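Week 3: Reading ceasefire announcements

These notes cover the second half of the lecture. Have the Gornen case pack with you, because the quotes we picked over in class are all in it.

Start with the verb. When a foreign ministry says a government "has agreed in principle" to stop fighting, very little has been agreed. The Gornen announcement ran to 14 paragraphs, and I could find 2 that committed anybody to anything. One promised a meeting. The other promised to talk about the agenda for the meeting. The papers still led with "peace deal".

Look next at who is speaking. A spokesperson for an outside power has a home audience, an ally to keep happy and often an election in December. I'd treat any forecast from that podium as a statement of what the speaker wants.
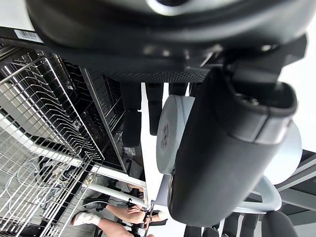 Why do governments announce a ceasefire before the terms are settled?

Mostly to put pressure on the other side. Once a truce has been declared in public, whoever keeps shooting wears the blame, and the government that spoke first gets a few days of favourable coverage even if the whole thing falls over.

Monitoring is where I get most doubtful. The Flaltar line was meant to be watched by 63 observers, which sounds a lot until you look at the length of it on the map. They needed permission from both armies to travel. A report of "no violations observed" from people who weren't let out of the compound tells you about the compound.

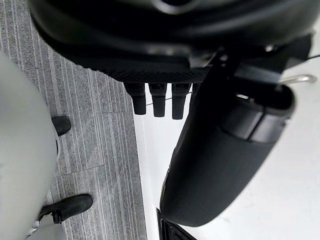
Flaltar Handouts Editor

Sanctions get the same treatment in the reading. The usual claim is that they're "starting to bite". Ask what is being measured, by whom, and whether the figure was already falling beforehand. The chapter says pressure brought the Gornen side to the table in over 3 rounds of talks. It might have. A bad harvest and an unpaid army would do it too, and the author gives neither more than a footnote.

For the tutorial, bring one official statement on any current conflict, a page at most. Underline each promise that has a date attached. If you end up with nothing underlined, bring it anyway and be ready to say what the statement was for.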